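Ticket 167 – Florkwood site, flicker on wood textures after update
Product: Hultus viewer
Status: Open (was closed, reopened by customer)
Opened: Thursday, May 15, 2025

Customer report
Since the update, anything with a wood finish shimmers when the view moves. Plain painted surfaces are fine. We were told in December that this was fixed. I'd like to know what was fixed, as it looks the same to me.

First reply from support
Please update your graphics driver, clear the cache and restart.

Customer
Done, all three, on 2 machines. No change. I did say in the first report that it happens on both, so I doubt it's one bad driver. Grain setting is on High, smoothing is on Auto.

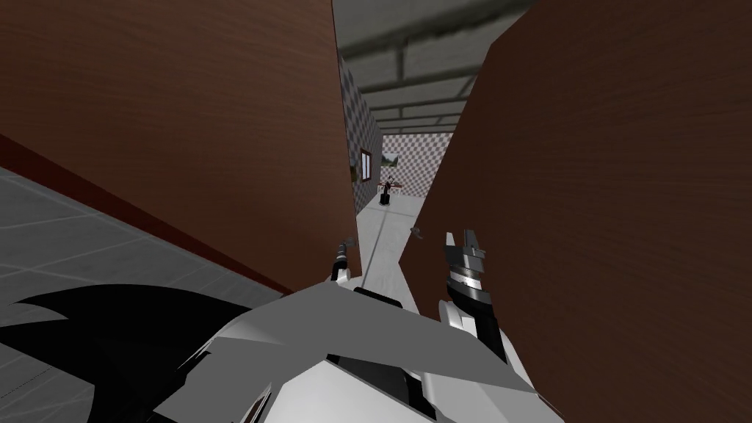
Turning smoothing from Auto to Full makes it a bit calmer but the fan then runs all day. I wouldn't call that a fix. Your help page says Auto and Full "should look identical". They don't.

Support
We could not reproduce this using the Tarero sample room. Could you try that file?

Customer
Tried it. Tarero has hardly any wood in it, so I'm not sure what that was meant to prove. I then opened the Butkienė room, which has plenty, and got the shimmer within seconds. Log attached. Line 13 says "texture filter not found, using default" – is that normal?

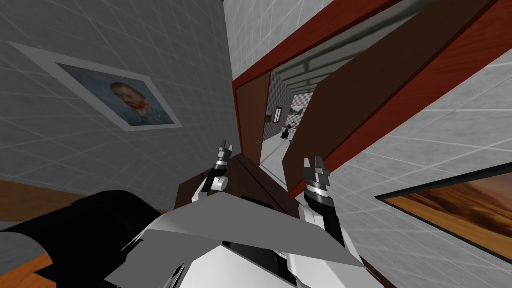 Dark brown wooden piece between the two grippers, view tilted.

Support
Line 13 is a known warning and can be ignored. We suggest setting grain to Low.

Customer
Low hides the shimmer by hiding the grain. And I'd want a better reason to ignore a warning about texture filters on a ticket about textures. I rolled one machine back to version 7: no warning in the log, no shimmer, same room, same settings. The other is still on the new version and still does it.

Support
Passed to the development team with both logs. Ticket will close after a period without reply.

Customer
Please leave it open. I'm waiting on you, and it closed itself last time.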